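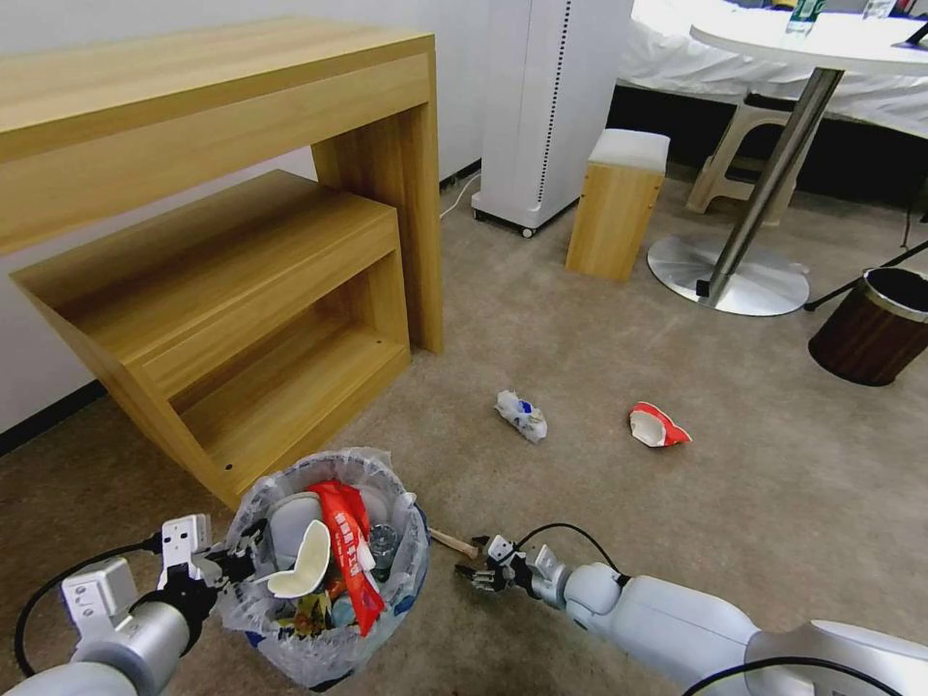
About Skillcombe

Skillcombe plans and supports automation in buildings where people work, sleep or stay for a few nights: serviced apartments, staff housing, small hotels and training centers. We do the work study, the installation and the first year of support. We do not make robots, and we do not sell cleaning contracts.

The company was founded by Barış Kılıçarslan, who had managed building services for a housing operator, and Frida Kárason, a controls engineer. It has 11 employees. Five work on site, four write and test software, and two handle training and scheduling.

What we do

Each project starts with a work study. A member of our staff follows a full shift and writes down the tasks in the order they are done, with the time each one takes and the posture it requires. We repeat this on at least three shifts before proposing anything. The study belongs to the client and can be taken to another supplier.

Room work is our main subject. Picking up litter from carpet, handling lined bins and clearing tables are short tasks, but they are repeated all day and much of the work is done bent over. They are also hard to automate. A wrapper has no fixed shape. A paper cup may be whole or torn. Chair legs, stands and power cables limit where an arm can reach, and furniture moves between visits.

Our task library, Vodetti, currently holds 1,764 recorded task runs, of which 303 were stopped by an operator or by the system itself. Stopped runs are kept, labeled with the cause and reviewed every second week. Most changes to the software start there.

What changes for staff

At Eyvindsson, a staff housing site and our longest running client, room attendants used to be assigned by floor. They are now assigned by task. Litter pickup and bin handling go to the machine where the room has been cleared for it. Beds, bathrooms, inspection and anything reported by a resident stay with the attendants.

This created work that was not there before. An attendant on each shift is now the shift operator, with authority to start, pause and stop the equipment. Operators complete a 4-day course and are paid at a higher grade. The study at Eyvindsson logged 1,106 separate bends to floor level over the observed shifts, and that figure was used to decide which tasks moved first.

Some things got slower. Handover takes longer, as the operator has to report open faults as well as open rooms. Attendants also asked for a say in the order of rooms, and the scheduling screen was changed in July to allow it.

Terms we work under

We do not take on projects where the business case depends on dismissals during the support period. Cameras on the equipment are used for the task only, and recordings are not available to supervisors for judging individual staff. Both points are written into the contract.

Contact

Inquiries about work studies go to Frida Kárason. Questions about operator courses and site visits go to Barış Kılıçarslan. Please include the number of rooms, the floor covering and the current shift pattern.

Page last revised 25 March 2019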